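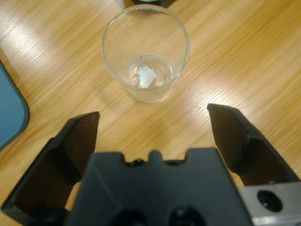

The cloudy glasses are still with us after the move to the Veden rinse aid, so I am reporting back to the list as promised. I ran the new bottle for all of November at the strength Woldemariam recommends for our water, which tested at 282 ppm. Most of the tumblers come out clear enough now that you can see the wood grain of the table through the sides. The trouble is at the bottom. The thick base collects grayish smudges, and in the one I put on the table there is also a small flat scrap of white paper or tissue sitting inside the ring of the base. I would like to know if others are finding the same thing, or if it is only our kitchen.

On 11/25/21 a member in the Vistatance building wrote:

> We have the same plain tumblers, 78 of them, and gave up on
> rinse aid two years ago. Vinegar in the bottom rack did more
> for us than anything you can buy. Before you blame the machine,
> look at what people leave in the glasses. Paper napkins go to
> pieces in the wash and the bits end up on everything. Also,
> what temperature are you running? Ours is set at 59 C. Any
> hotter and the film seemed to bake on.

Thanks for this. Taking the points in order:

Vinegar. I tried a cup of it in one load out of every three. The sides of the glasses improved and the bases did not. I was also warned that it is hard on the door gasket, so I don't want to do it every day.

Napkins. I think you are right. We switched to the Vineo two-ply in the fall, and they are softer than the old ones and come apart as soon as they are wet. I have put a sign over the bus tubs asking people to empty glasses before they rack them. I also cleaned the filter, and there was a fair amount of white pulp in it.

Temperature. Our machine only has low and high, and the manual gives no number for either one. I will borrow a thermometer and post the reading.

The counter on the machine says 3,640 cycles, so the spray arms may be partly plugged too. Has anyone taken the lower arm off one of these older models? The manual shows a single clip, but mine has a screw as well and I don't want to force it.

One more question. For the gray marks in the base, is a bottle brush with baking soda safe on plain glass, or will it scratch over time? I have been using a soft cloth on the handle of a wooden spoon. It works but it is slow.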